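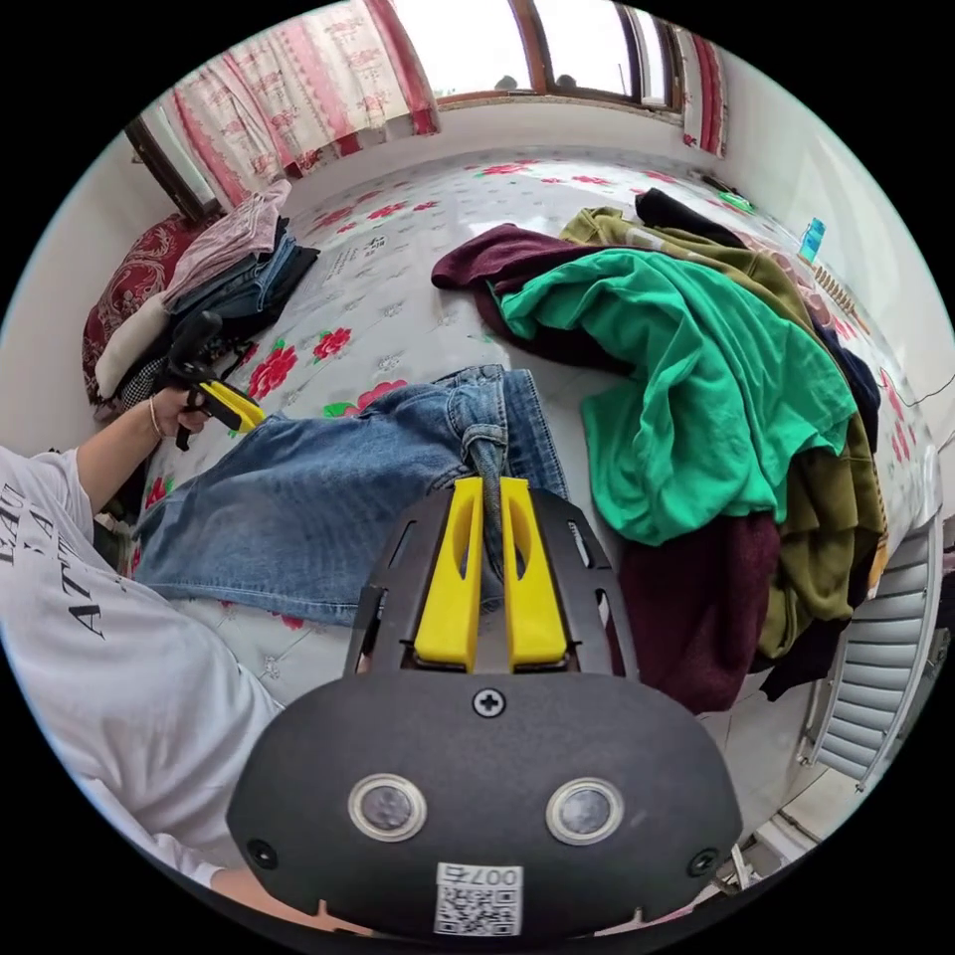 zepeda_records

Members are asked to comment on the proposed linen and clothing guidance for the Plundale residence halls. The draft states that denim should be washed after every 2 wearings and bed sheets once a week. Comments close on 1 August 2018.

plundale_east
Our hall does not support the denim rule. Jeans may reasonably be worn many more times before washing. The hall has 3 machines and 100 residents, and the rule would place an undue load on them.

zoklow_housing
We respectfully disagree. Zoklow Hall adopted the same rule last year and received no complaints about machine access. Residents were given assigned laundry hours.

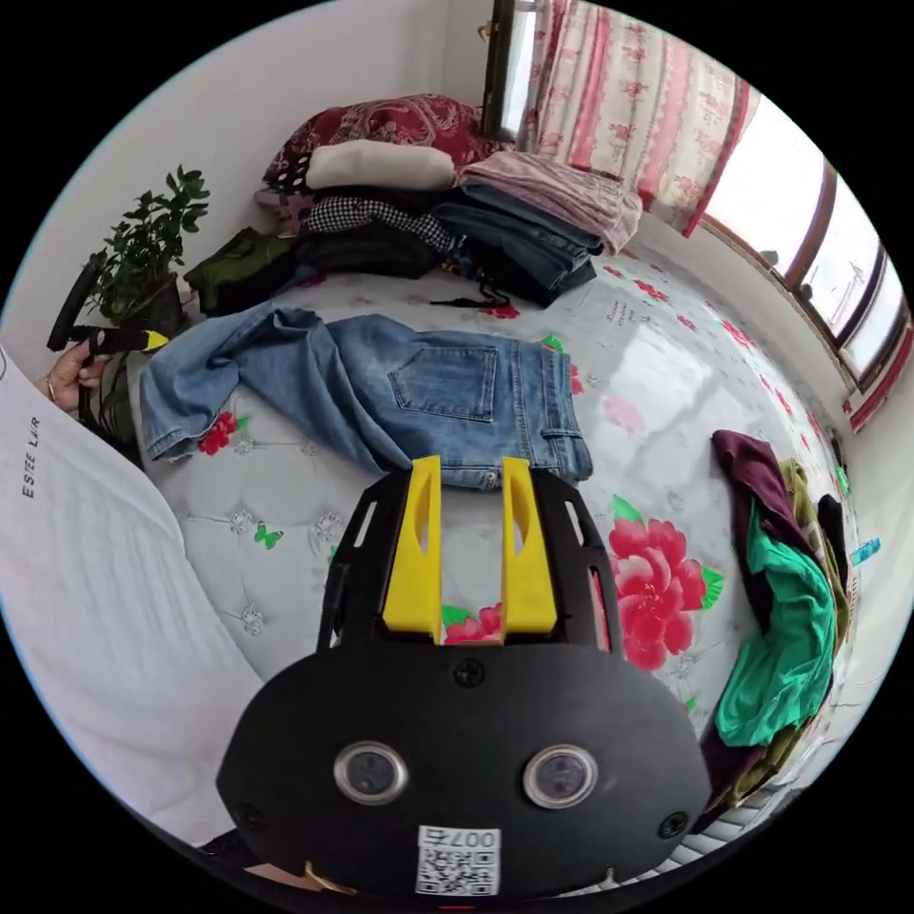

pratuleo_office

The Pratuleo office has no position on denim. Our concern is with the sheets. Printed bedding, florals in particular, can fade when washed hot each week. We request that the draft specify cold water for prints and allow two weeks between washings.

zoklow_housing
Cold water is acceptable to us. Two weeks is not.

zepeda_records
Both remarks have been entered. Please note that the guidance would apply to around 700 beds, and that summer residents are included.

plundale_east
Will assigned hours be required of every hall, or left to each office? The draft is silent on this point.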